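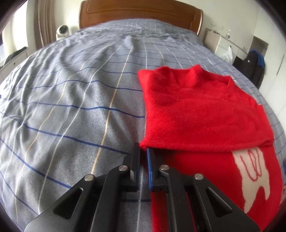

Satish Dhillon wrote in after the last post to ask whether finger pads really matter on soft stuff, or if you can just squeeze harder and be done with it. Great question, and one I've now spent far too many evenings on!

Short version: pads matter a lot, and squeezing harder mostly gave me wrinkles. Try it yourself with a hand-held gripper and one folded sweater – the fuzzier the knit, the better.

## Setting up

1. Lay the sweater on a bed or another soft surface. Tables are too easy, because the fingers can't sink in under the hem.
2. Put a pad on one jaw and leave the other bare. I started with two padded jaws and couldn't tell which one was doing the work.
3. Check the pivot screws. Snug, no more. If the linkage drags you'll blame the pad for it.

## The pinch

Come in low with the jaws open and slide the padded tip just under the hem. Press down into the duvet a little as you go, then close slowly and lift a hand's width. Hold, lower, open, write down what happened.

Now swap the pad to the other jaw and do it all again. I did 57 lifts each way with the Letedo pads and then the same with the Homari ones (yes, my wrist complained). The Homari pads won for me on knits. On smooth cotton it was almost a tie.

## Keeping notes

Log three things per try:

- pad and jaw
- layers you meant to grab
- layers you got

That last one is the fun part! Grabbing two layers when you wanted one is by far my most common miss, and a shallower approach angle fixed more of those than any change of pad.

Next up is the Pons controller, with the same sweater and the same hem. Aidan Egan is lending me his until March.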